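Setting up your Arkari newsroom prompter: from first power-on to your first live read

You've got the prompter out of its case, the glass is clean, and the anchor is due in makeup. Good! This part of the guide takes you through loading a script, setting the scroll speed and handing control to the person at the desk. If you've used another prompter before, a lot of it will feel familiar, but please read the cautions anyway, particularly the one about the glass. We hear from stations every month that skipped it.

You will need the prompter, the hand control, the foot pedal (if you ordered one), a computer with the Rarkitz script program installed, and a script. Any script will do for practice. Rin Honda, who wrote most of the sample scripts on the install disk, put in a nice long weather segment that is full of awkward place names, and it makes a very good test.

Connecting the prompter

1. Set the main switch on the back of the monitor to OFF.

2. Run the video cable from the computer to the socket marked IN. The socket marked OUT is for a second prompter, and you can leave its rubber cap on for now.

3. Plug in the hand control. If you're using the foot pedal as well, it goes in the socket next to it. Either one can be plugged in first.

4. Turn the monitor on and wait for the green light to stop blinking. It takes a little while on a cold morning, so don't worry if it seems slow – go and get your coffee and come back.

5. Open the Rarkitz program. A welcome line should appear on the glass, the right way around as seen from the anchor's chair. If it reads backward, open the Display menu and choose Flip.

Caution: Never wipe the glass with paper towels or with a spray cleaner meant for windows. The coating on the front is thin and scratches show up as bright streaks under studio lights. Use the cloth in the lid of the case, dry, and wipe in one direction.

Loading and tidying a script

1. Choose Open and pick your script. Plain text files load fastest. Files with comments or tracked changes will load too, but the comments come along with them, and you do not want an anchor reading a producer's note to the whole county.

2. Check the word count at the bottom of the window. The prompter handles a single script of up to 3,000 words comfortably. For a longer show, split it into blocks and load them in order from the Rundown panel.

3. Set the type size. We ship it at 80, and most anchors leave it there. If yours leans forward or squints during rehearsal, go up a step at a time until they sit back again.

4. Mark the places where the anchor stops talking, such as a taped story or a toss to the field reporter. Put the cursor on the line and press the Hold key. A bar appears in the margin, and the scroll will stop there by itself until you release it.

5. Spell out anything that could trip a person up. Numbers are the usual trouble. A figure like 1,106 looks harmless on the page, yet one anchor will say "eleven hundred and six" and another will start on "one thousand" and get tangled halfway. Type it the way your anchor likes to say it.

Note: Names deserve the same care. Write them by sound in parentheses right after the real spelling, and ask the anchor to read them aloud once before air. The reporter we tested this with had a guest called Bognár on the evening show and was very glad of the extra few letters.
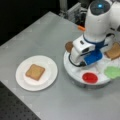
SETTING THE PACE

Everybody reads at a different speed, and the same person reads faster at six in the morning than at eleven at night (or slower, depending on the person!). The speed dial on the hand control runs from 1 to 10, and we suggest starting at 6 with a new anchor.

1. Ask the anchor to sit in the real chair, at the real desk, with the camera at its working distance. A rehearsal from across the room will give you the wrong setting.

2. Start the scroll and let them read for a full page without stopping. Watch the arrow at the side of the glass. The line being spoken should stay level with it.

3. If the words are running ahead, turn the dial down by one. If the anchor keeps pausing for the next line, turn it up by one. Wait for a few sentences before you touch it again.

4. When you're both happy, press Save and type the anchor's name. The next time you pick that name from the list, the type size, speed and arrow position all come back.

Two anchors at one desk can each have their own saved setting. Put the first name at the top of each person's lines, in square brackets, and the program will switch between them as it scrolls.

Handing over to the foot pedal

Some anchors like to drive the scroll themselves, and once they've got the knack they rarely want to go back. Itsuki Yagi, who trained the morning team at Lurkbridge, lets new people practice with the sound off for the first few tries.

1. Place the pedal flat on the floor where the anchor's heel can stay down.

2. In the Control menu, choose Pedal. The hand control keeps working as a backup – the last one touched is the one in charge.

3. Press gently to go forward. Press harder to go faster. Lift the foot fully to stop.

Caution: Tape the pedal cable down along its whole length before anybody walks behind the desk.

If the scroll jumps backward when the pedal is lifted, open Control again and run Center Pedal with no foot resting on it.

Shares 14 | Comments 3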